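Notebook, kit review bench, Oct 21, 2022

Second day with the Fireo set on loan from Nidbridge, and I want to get my thoughts down while they are fresh, because last time we reviewed a product I left it a fortnight and ended up writing the whole report from memory and two coffee-stained sheets of paper. So this will ramble a bit, sorry to anyone reading it over my shoulder later.

What we are being offered, for those who missed the call: the Fireo hand-held grippers, the tracking markers that go with them, the recording software, and a service on top where Clostach takes our recordings and hands back cleaned and trimmed episodes ready for training. You can buy the kit without the service but not the service without the kit. The loan runs into November and then we have to say yes, no, or yes to half of it.

Unpacking was a pleasure. Everything had its own place in the case, the quick start sheet fitted on one side, and somebody had thought to put spare pads in a little bag (we always lose pads, so that made me like them straight away). The full manual is less good. It is 52 pages and the part you need on the first morning, how to pair the grippers with the recorder, is close to the end, after all the safety and shipping pages. I have put a slip of paper in at the right place. Please don't take it out!

Calibration took me three goes. The first failed because I moved on to the next step too early, my own fault, and the second failed for a reason I still don't understand. The software only said "check markers" and I did check them, and they looked fine to me, so I restarted the whole thing and on the third go it went through without a murmur. I have asked Clostach what that message covers. It would be a great help if it told you which marker it was unhappy with.

Then on to the task list. We agreed to keep to ordinary kitchen jobs, partly to match what Mollel will want for the spring work and partly to compare with our old recordings. Drawers and jars yesterday, microwave and cup now. I rather like the microwave as a test. There is a door, an opening with hard edges on all sides, and a thing inside that you can only get at from one direction, so a bulky gripper is found out very quickly.

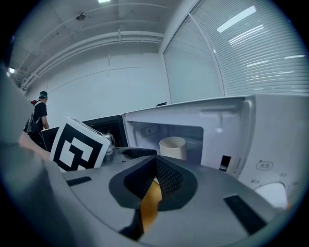
Microwave job, door open, working at the cavity.

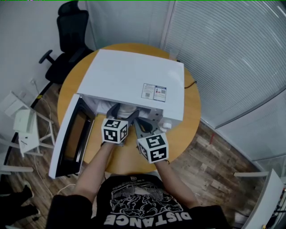 Going in is fine once you have the knack of it, and the knack is to keep your wrists lower than you would with bare hands. I kept wanting to come in from above and of course there is a roof in the way. After a dozen tries my shoulders had learned it even if my head hadn't. The grip on a round cup is lovely, soft and sure, and I would put it well ahead of our old set for that alone. Letting go is where I am less happy. The fingers open smoothly, but you need room either side for them to do it, and in a small oven that room has to be planned for before you put the cup down.

Sent the above to Nidbridge at lunch and had an answer within the hour, from the support desk: they know about the opening width, a narrower finger set is being tried out with a couple of customers, and we could have a pair on loan if we don't mind filling in a form for each session. They also said that most people who find the release awkward are squeezing the trigger all the way, and that a half squeeze is plenty for a cup. I tried the half squeeze in the afternoon and they have a point. It does help, though it needs a lighter hand than mine at the end of a long day.

Numbers, such as they are. I recorded 40 episodes of the cup job in total and the software threw out three for lost tracking, all of them early on. I can't say yet if that was me or the room. Each recording is short, roughly 20 seconds, so a thrown-out one is no great loss, but I would like to be told at the moment it happens instead of finding out when I go to upload. A beep would do. Even a rude beep.

Comfort: better than I feared. The weight sits well back over the hand and I had none of the sore thumb that the old ones give me. The strap could be softer on the inside. I wore a long sleeve pulled down under it for the last stretch and that sorted it.

On the Clostach side there is not much to report. The upload went through before I left for the day, and I had a nice, clear message saying what would come back and in which format. They trim the start and end of each recording, and I have asked them to leave ours a bit longer at the end, as I want to see the hand come away from the cup. No word on price for that, if there is one. Must ask.

My feeling so far is yes to the kit and let's wait and see about the service. I may well change my mind when the first batch comes back.

To do:
Send the form for the narrower fingers
Ask Clostach about "check markers" and the price of longer endings
Charge both grippers overnight (the left one was low by four o'clock)
Dig out the old cup recordings for Mollel
Order more pads, the spare bag is already down to the last pair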